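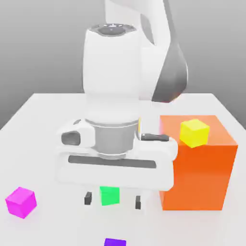
Skadness Touring Ski Bag, Two-Pair

If you have ever stood at an airport carousel at 5 in the morning, watching everybody else's skis come out through the little rubber curtain while yours don't, you will know why we got a bit obsessive over this bag. It took us three winters to get it the way we wanted, and we're very fond of it (you may be able to tell).

The Skadness holds two pairs of alpine or touring skis up to 190 cm, with poles, and there is still room at the foot end for a rolled-up jacket and those thick socks you swore you'd packed. Our club customers like it for shared trips, where one couple takes one bag and the boots travel separately. Boots don't really belong in here, and if you need a bag for those, the Kelleck Boot Pack is the one to look at. The two clip together with the side strap and roll along quite happily as a pair.

What it's made of

The outer is a heavy coated polyester with taped seams, so slush in a hotel parking lot stays on the outside. Inside, padding runs the full length, with a double layer at the tips and tails where the baggage handlers seem to aim. The divider between the two pairs is stitched in on one side only, so you can fold it flat if you're going away with just your own skis.

The wheels are the same ones we use on our Plestell duffel. They're a little bigger than most, and they make a real difference on cobbles! Ghazala Yousafzai in our workshop keeps spares on the shelf, and she'll mail you a set with the bolts and the little wrench if yours ever wear out.

Details

Item number: 1012
Length: 195 cm
Width at base: 34 cm
Weight, empty: 3.4 kg
Handles: two side, one end, one shoulder strap (removable)
Zipper: full length, two-way, lockable (lock not included)
Colors: pine, charcoal, brick red

Looking after it

Please don't put it in the washing machine, however tempting. Open it out flat, brush off the grit, wipe it down with lukewarm water and a drop of mild soap, and leave it open overnight before you put it away for the summer. A dab of wax on the zipper in May does wonders for the first trip of the next season.

Group orders

Ski clubs and travel groups ordering six bags or more get a reduced price and can have the club name sewn on the end pocket, up to 18 letters. The sewing is done by El Khatib, who have handled our lettering from the beginning, and it adds two weeks to delivery. Send us the spelling exactly as you'd like it, accents and all.

Price: $300, with shipping included on single bags
In stock: pine, charcoal
Brick red: back in the fall, and we're happy to put your name on the list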